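Spending the Gripper Money: Equipment Planning for Our Garment Handling Project

Final report, equipment and budget section
Written by Abdul-Rahman Nyarko for the Cirkeck project group

Where this section fits

The others in the group have written up the software and the folding trials, so I got the money part. I volunteered for it, to be fair. I did a year of bookkeeping at my uncle's tire shop before coming back to school and I like a spreadsheet more than I probably should. What follows is how we planned our spending, what we bought, what we held off on, and what I'd do with the same budget if we got it again.

Our project was called Cirkeck (a misspelling on the sign-up form that stuck). The goal was to collect examples of people picking up and rearranging clothing with a hand-held gripper, then use those examples to train a policy for a small arm. The department gave us $3000 for equipment, and it had to cover everything you could drop on your foot: grippers, pads, cameras, mounts, storage, fasteners and the clothing itself if we needed any. Computer time came out of a different pot and isn't my problem.

The first budget, which was bad

My first version of the budget was put together in one evening and it shows. I had most of the money going to one fancy gripper from Pritchard, the supplier our lab usually orders from, and almost nothing for spares. I'd read the spec sheet three times and convinced myself that a nicer mechanism would give us nicer data. Our supervisor read it and wrote one question in the margin: what happens the day it breaks?

I didn't have an answer. With a single gripper, a cracked arm would have meant everybody sitting around until a part came in, and Pritchard was quoting us 19 days on anything that wasn't in their warehouse. Our whole collection period wasn't much longer than that. So I went back and started over, this time with the calendar open beside the spreadsheet.

Starting from the work instead

For the second go I wrote down what a normal collecting session would look like, start to finish, and tried to price each step. Somebody takes a kit home. They find some clothing, lay it out, do a bunch of pick-ups and drags and folds, swap the storage card, charge everything, and bring it back. We'd all agreed early on that real bedrooms and real laundry piles would be more useful to us than a lab bench with a towel on it, so the kits had to travel in a backpack on the bus and survive it.

Once I had it written out like that, the list changed a lot. The travel case moved up. So did spare pads, spare screws and a second charger. The fancy mechanism moved way down, and in the end it fell off altogether.

We settled on a simple two-jaw design with flat pads, which our group calls the Odo. The arms could be cut by the campus shop, the fasteners were ordinary ones from the hardware store, and the pads could be changed by anybody with a screwdriver. I could afford four of them built up complete, with enough left for cameras. Four kits also meant each of us could have one at home without trading in hallways between classes.

What the pads taught us about planning

I had treated the finger pads as a tiny line near the bottom of the sheet. They ended up being the thing I talked about most in meetings! Thin stuff like T-shirts was easy enough to plan for – you pinch, you lift, you're done. Outerwear was where the budget got interesting, and we hadn't thought about it much until one of the group pointed out that our arm demo was going to be in a building with coat racks and we'd feel pretty silly if it could only handle T-shirts.

A puffy jacket is a strange thing to plan equipment for. The shell slides, the filling squashes, and the part you want to hold is usually under the part you can see. Before I put any more money toward pads I wanted to see how the jaws met that kind of surface, so I asked for jacket footage from the home kits.

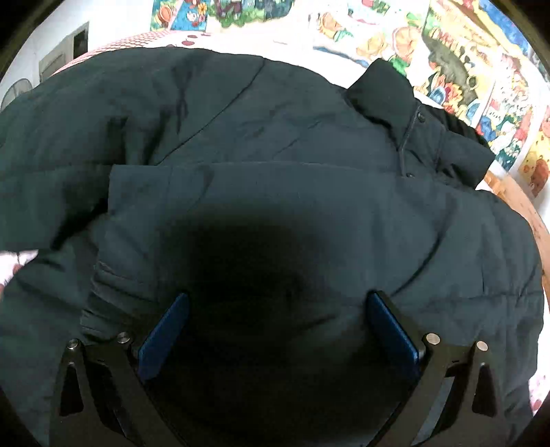 Figure 1. Both blue pads pressed into the quilting of a padded jacket laid on a bed.

I went through a fair bit of footage like Figure 1 while I was deciding, and two things went into the spreadsheet because of it. The first was pad wear. The pads get pushed down hard into fabric with stitched ridges in it, over and over, and I had budgeted one set per kit for the whole project. I changed that to three sets. The second was lighting. Dark clothing lit from above goes nearly black right between the jaws, where the gripper throws its own shadow, and that's the spot the software people care about the most. I added a line for small clip-on lights, which I hadn't considered at all in the first version.

I did think about buying grippier pads too, the textured kind that Drakis sells. They're sold in packs, and the price per pad is fine, but you have to take a lot of them. We ordered one pack as a trial and put them on a single kit. The group was split on them. They held quilted fabric well, but on knits they tended to hang on when you wanted to let go, and a sweater would come along for the ride. I kept the smooth pads as our standard and wrote the textured ones down as something to revisit.

How the money was divided

I won't paste the full sheet in, it's in the shared folder for anyone who wants to check my sums. In plain terms, the biggest share went to cameras and their mounts. The Odo parts and shop time came next. After that it was storage cards and chargers, then travel cases, then pads and fasteners, then the clip-on lights. We kept a small amount unassigned on purpose, and our supervisor made me defend it, which I did by pointing at the first budget.

Clothing cost us nothing. I'd set aside a bit for a thrift store run and we never needed it, because everyone has a closet. Working with whatever was in people's homes gave us more variety than I would have picked out myself, in the bedding and backgrounds as well as the garments. I moved that money to storage cards partway through, when it became clear we were filling them faster than we could copy them off.

Things I got wrong

Storage is the big one. I estimated card sizes from a short test clip and multiplied, without allowing for people leaving the recording running while they reset the clothes. Anyone doing this should time a full session with all the fiddling included and buy for that.

I also ordered the travel cases too early. They were on sale and I got excited, and then the camera mount design changed and the foam cut-outs didn't fit any more. We spent an evening with a bread knife re-cutting the foam. It worked out okay but it looks like something chewed on it.

Shipping was another sore spot. I'd put in one shipping charge per supplier, as though we'd only ever order once from each of them. We ordered from Pritchard 5 times. Every one of those had its own freight line, and some of the orders were for a single bag of parts that cost less than getting it to us. If I'd held a list and placed orders on a schedule, I could have paid for another set of lights out of the savings.

And I should have asked for a sign-out sheet from day one. Small parts wander. By June I could not have told you which kit had the trial pads on it without messaging everybody.

What I'd buy next

If the project carries on with a new group, and I hope it does, this is the order I'd spend in.

Lights first, and better ones. The clip-ons were cheap and they help, but they sit off to one side and you trade one shadow for another. A light mounted on the gripper body near the jaws would be worth trying, as long as it doesn't make the thing too heavy to hold for a long session. My wrist has opinions about this already.

Pads second. I'd like to see a proper comparison on outerwear, smooth against textured, with the same jacket and the same person doing both. Ours was too casual to put a number on. The next group should set aside pads for that test at the start and not dip into the working spares for it, like I did.

Then a fifth kit, kept whole in the lab as a spare. We robbed parts from each other's grippers more than once when something went missing before a session, and it always cost somebody an afternoon. A complete spare sitting in the cupboard would have covered all of those.

I'd leave the cameras alone. They did what we needed and the mounts are finally sorted out, so changing them now would mean re-cutting the foam again.

The parts list, supplier contacts and the order history are all in the shared folder under Equipment. The leftover screws are in a yogurt tub in the second drawer, mixed sizes, sorry about that.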